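Looking After a Matt Dark Worktop
Workshop tips, Jenmont bench notes
Updated 2021-03-28

Dark matt surfaces show pale marks. A light scratch that would vanish on beech or on a speckled top stands out as a thin line on charcoal or black. The notes below cover sorting the marks, cleaning, and keeping the area by the socket in order.

1. Sort the marks before treating them

Wipe the top with a barely damp cloth and let it dry fully. Then look along it from a low angle, with the light on the far side. Marks fall into two groups:
Transfer. Material left on the surface by something softer. It sits proud and usually comes off.
Scratch. Material removed or bruised. It catches a fingernail and does not come off.

Work across the top in strips. Ring anything doubtful with a chalk pencil and come back to it.
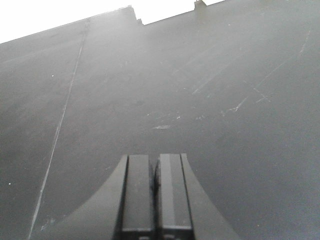 Low-angle view: crossing scratches on the right, one long pale line on the left.

A long single line needs checking separately. It may be a crease, a joint or a scratch, and the treatment differs. Run a fingernail across it at three points. If it is a joint, keep water off it and clean along the line, never across.

2. Cleaning

Mix 5 ml of washing-up liquid into 300 ml of warm water. Apply with a well-wrung microfibre cloth, rinse with a second cloth, dry with a third. Do not use cream cleaner, melamine sponge or the green side of a scourer. All three polish the matt finish and leave a shiny patch that cannot be reversed.

For transfer marks that remain, rub with a white pencil eraser using light strokes in one direction. Brush off the crumbs dry. Lucyna Urbańczyk prefers a soft vinyl block for this, and it does leave less residue.

Scratches stay. Oil hides them for a day or two and then collects dust.

3. Around the socket

Isolate the circuit before wiping near any socket. Use a dry cloth on the faceplate and a dry paintbrush, 25 mm or so, along the junction of worktop and wall. Spray nothing in this area, including on to the cloth while standing over it.
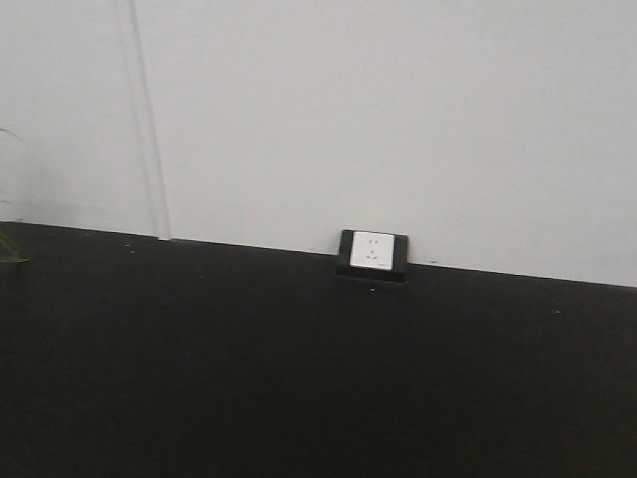 White faceplate in a black mounting box, where the worktop meets the wall.

A plate that looks out of level should be checked with a small spirit level, as a sloping worktop edge behind it can mislead the eye. If the plate moves under light finger pressure, leave it unused and have an electrician look at it. White specks on a black top are easy to pick up on a strip of masking tape.

4. Edges and steps

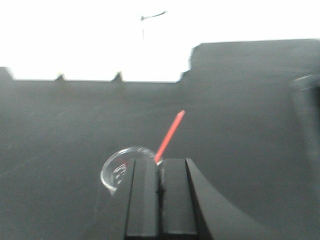
Grit collects wherever the outline of a surface changes, and grit causes most new scratches. Clean these places first, with the brush, so that nothing is dragged over the flat afterwards. On a top like this one the small pointed projections along the edge each need a stroke on both sides, and the corner where the raised section steps up needs the tip of the brush. Finish with the open area, working towards yourself.

5. Intervals

Dry brush: after each job.
Wash: weekly, or after glue or filler.
Full low-angle check: every February, and after moving anything heavy.

Put felt under anything that gets slid about. Replace the pads when they feel hard, as trapped swarf in an old pad scratches as badly as bare metal.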